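Saturday, October 24, 2026

Everyone in the Drisiscombe office has now read the same article about trays. Put a tray on your desk, it says, and the desk will stay tidy. I have my doubts.

A tray doesn't tidy anything. It gives the cups a border. The tea rings move from the wood to the tray and you feel better about them.

The Ikico one cost 14 quid. For that I could have carried my mug to the sink, free of charge, for the rest of my life.

Orange tray, white mug, mint-green cup. Fine, it looks nice on the wood. I never said it wouldn't look nice.

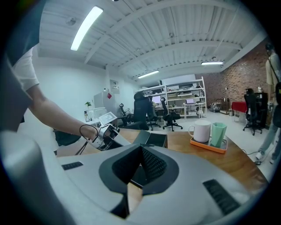
One reply already, from Sirau: mine has been on the desk since November and I haven't had to wipe up a spill once, you're just cross that it works.

I'm not cross. I'm asking where the spill went. It's in the tray, Sirau. Have you washed the tray?

And cups are the easy bit. Show me the article that deals with cables, or with shelves like ours at the back, where boxes go up and never come down. No tray is big enough for those.

I'll give it 29 days. If there are pens, receipts and a dead battery in there by then, I'm taking it home for the seedlings.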